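Call for Participants: Home Automation Build Program

Gastelside Shared Workshop, Sororcombe

Applications are invited from residents of Sororcombe and the surrounding district for the next intake of the Home Automation Build Program. Places are open to adults who wish to design, assemble and operate a small robotic system for use in the home, and who are able to commit to regular attendance at the Gastelside workshop or to supervised work at their own address.

Summary of the opportunity

Program title: Home Automation Build Program
Places available: 19
Duration: 37 weeks, beginning in November
Location: Gastelside Shared Workshop, Sororcombe, with a home placement option
Participation payment: 100 per month, paid in arrears
Materials: supplied, subject to the conditions below

Background

The program is run by the Gastelside workshop with funding from the Coetzee Fund for Practical Engineering. It supports people who build at a kitchen table, in a garage or on a shared bench, outside a university or company laboratory. Earlier intakes produced a motorized shelf, a sorting tray for hardware, several small wheeled platforms and a large number of grippers in various states of completion.

The coming intake will concentrate on grasping and handling. Participants will work from the Bredia plan set, a collection of drawings, parts lists and control software maintained by the workshop. The plans cover a hand-held gripper, a bench-mounted arm and the fixtures needed to test both. Participants may follow the plans as written or propose changes. Proposed changes must be submitted on the standard form before any part is cut or printed.

To date the workshop has logged 1,063 handling trials, most of them carried out on benches at Gastelside with blocks, cylinders and other prepared test pieces. The program now requires a larger body of work from ordinary rooms, using ordinary household articles.

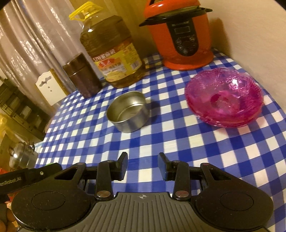

Home placements form the larger part of this intake, and at least half of the places will be reserved for them. A placement participant works at a table in the home with a hand-held tool and a selection of articles agreed in advance with the program office. Articles should differ from one another in size, surface and weight. A shiny round tin, a stack of patterned pink glass bowls, a lidded canister and a large bottle of cooking oil with a carry handle would together meet this requirement. A checkered or otherwise patterned tablecloth is acceptable and need not be removed. Glass articles may be included only after the participant has completed the handling module, and full bottles should be kept capped throughout the session.

Duties of participants

Each participant will be expected to:

Assemble one hand-held gripper from the Bredia plans, including the finger linkages, pivots and fingertip pads.
Check the opening and closing travel of both fingers before each session and enter the result in the build log.
Carry out handling trials according to the schedule issued by the program office.
Record every failed grasp as well as every completed one. Records that omit failures will be returned.
Attend the monthly review at Gastelside, in person or by telephone.
Return all loaned tools and unused stock at the end of the program.

Participants assigned to the bench-mounted arm will also complete wiring, calibration and emergency stop checks under the direction of workshop staff. The arm may not be powered at home. Kitchen appliances may remain on the table during a home session as surrounding objects, provided that they are unplugged and cool.

Who may apply

Applicants must be 18 years of age or older and must live within reasonable traveling distance of Sororcombe. No degree or trade qualification is required. Applicants should be able to read a simple assembly drawing, use hand tools safely and keep written records in English.

Experience with soldering, 3D printing or basic programming is welcome but will not be treated as a condition of entry. Applicants who have started a build of their own and set it aside are encouraged to mention it, and to state plainly what stopped the work.

Applicants for a home placement must also have the use of a steady table, adequate light and the agreement of all adults in the household. Rented homes are eligible. Shared kitchens are eligible if the table can be kept free of other use for the length of a session.

Equipment and materials

The workshop will supply printed parts, fasteners, motors, fingertip pad material and one wrist strap to each participant. Replacement pads are issued on request. Replacement motors are issued only on return of the failed unit. Participants may use their own tools, but the workshop does not insure them and will not pay for wear.

The completed hand-held gripper becomes the property of the participant once the final log has been accepted. The bench-mounted arms remain at Gastelside.

Use of records

Build logs, trial records and photographs made during the program may be used by the workshop to improve the Bredia plans. Participants should put away letters, prescriptions, family photographs and similar private items before each session. Any participant may ask for a particular record to be withdrawn, and such requests will be handled before the next review.

How to apply

Application forms are available at the Gastelside front desk between 9 a.m. and 4 p.m. Completed forms may be handed in at the desk or mailed to the program office at the same address. Each application should include:

A completed form, signed and dated.
A statement of no more than one page describing the applicant's interest in the work.
A sketch or photograph of the proposed work area, for home placements only.
A note of any tools the applicant already owns and expects to use.

Selected applicants will be asked to attend a short practical session at the workshop. The session consists of fitting a pair of fingers to a gripper body, adjusting the linkage and completing one page of the build log. It is not timed. Applicants who need an adapted bench, a seat or written instructions in large print should say so on the form.

All applicants will be notified of the outcome by mail. Those not offered a place may ask to remain on the reserve list, from which vacancies will be filled until the end of the fourth week of the program. Forms received after the closing date shown at the front desk will be held for the following intake.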